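Packers wanted for our care box room at Hirngate – January start

Posted December 5, 2025

Hi! I run the packing side of Tarnine, a small outfit that puts together care boxes for people who could use one – new moms, folks coming home from the hospital, students who moved three states away and forgot to bring a towel. The orders come in faster than I can fold cardboard these days, so I'm looking for 2 part-time packers to join me in January.

You'd be working with me in the old Mansour building on the Hirngate side of the river, second floor, above the shoe repair place. It's one long room with big windows and a radiator that knocks. There's an elevator, but it's slow and I usually take the stairs (please don't carry full boxes on the stairs, I've done it and I was sorry). Street parking is fine before lunch and pretty hopeless after.

So what do you do all day? You take an order slip, pick the soft things and the small things off the shelves, and get them into a box so they arrive looking like a person cared. Towels get rolled, never folded flat. Jars go in with the lid screwed down tight, and you check the lid again right before you close up. Anything in a paper or plastic wrapper goes toward the back where it can lean on something. We reuse a lot of boxes, so you'll get to know every kind of old tape and half-peeled label there is, and you'll get good at telling a tired box from one that has another trip in it.

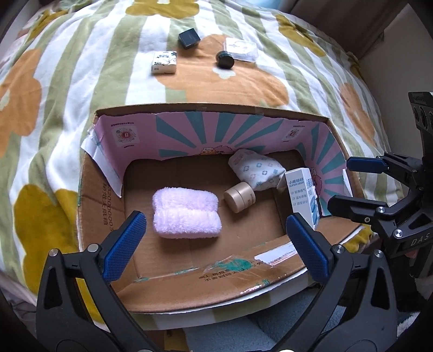
I like to practice new layouts at home before we try them at work, and you're welcome to do the same if you enjoy that kind of thing. Last winter we changed the whole order of the baby box after one of our packers tried it out on her bed with whatever she had in the closet. Her version was better than mine! We still use it.

The shift is 11 hours a week to begin with, split over mornings, and you and I will work out which mornings suit you. Pay is 25 dollars an hour, same for everyone in the room, me included. We sent out 920 boxes last month, so it's steady work and there will probably be more hours by spring if you want them. If you don't, that's fine too – I'd much prefer someone who stays happy at the small number.

Who would I love to hear from? People who like getting things neat and don't mind doing it again tomorrow. You don't need packing experience. If you've ever packed a suitcase for a kid, or moved apartments with too much stuff and too few boxes, you know most of it already. You should be okay standing for a couple of hours, though we have stools, and you should be able to lift a full box onto a cart. Orders are tracked in Fluteo, a simple tablet program I'll teach you on your first morning. It takes ten minutes and a cup of coffee.

A few odds and ends. The room is scent-free, so no perfume or strong hand cream, please. The radio is always on and whoever gets in first picks the station. Lunch isn't part of the shift but people tend to hang around for it anyway, and the table by the window is ours.

To apply, send me a short note through the Tarnine contact page with "packing room" in the subject line. No resume needed. Tell me which mornings you could do, when in January you could start, and the hardest thing you've ever had to fit in a box – I read every one of those and I do write back, usually in the evening.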